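How to Check Whether Your Cloud Backups Would Survive a Break-In

Print this page | E-mail to a friend | 32 shares

Every vendor pitch I sit through says the backups are "immutable." Fine. Ask which account can delete them and watch the room go quiet. Before you pay for another tool, spend an afternoon on the steps below. You need a read-only login to your cloud console and somebody who remembers how the backups were set up.
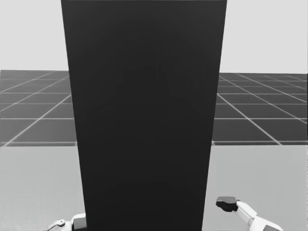
CAKARMONT, December 2018 — I'm using a storage bucket as the example, but the same checks apply to disk snapshots and database dumps.

Step 1. List every account that can delete. Export the access policy and search it for delete rights and for wildcards. Wildcards are where the trouble hides. When Samira Darwish did this at Karam, she found 11 accounts with full rights to the backup bucket, and the company believed it had one.

Step 2. Look at who can change the retention setting. A lock that an administrator can switch off is a reminder, and I wouldn't call it a control. Read the provider's own documentation on this. The sales sheet won't tell you.
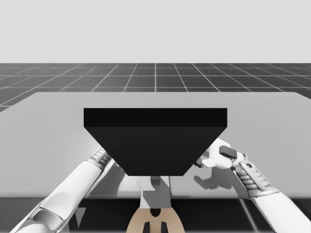 Step 3. Check where the encryption keys live. If the keys sit in the same account as the data, whoever takes over that account can schedule the keys for deletion and leave you with perfectly preserved garbage. Move them to a separate account with its own sign-in and its own second factor.

Step 4. Restore something. Pick a folder you didn't choose in advance and restore it to a clean machine with no connection to production. Write down how long it takes. A green check mark on the dashboard means a job finished — it says nothing about whether the files open. 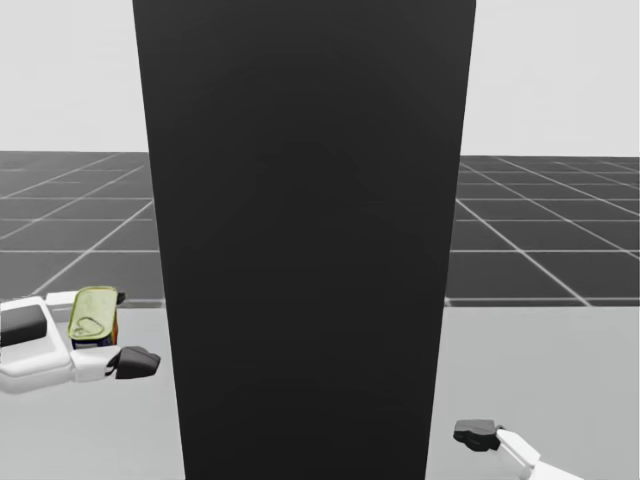
Step 5. Test the alert. Create a dummy backup, delete it, and see who gets told. If the message lands in a shared mailbox that last got opened in March, you have a log entry and no alert.

Step 6. Put the results in one page and date it. Fadi Twal wants me to add a risk score here. I don't trust them, so I won't. Write what you tested, what failed and who is fixing it, then run the whole thing again after any change to the access policy.

Posted by Dorottya Antal
689 views | 11 comments
Search this site: Enter keywords Go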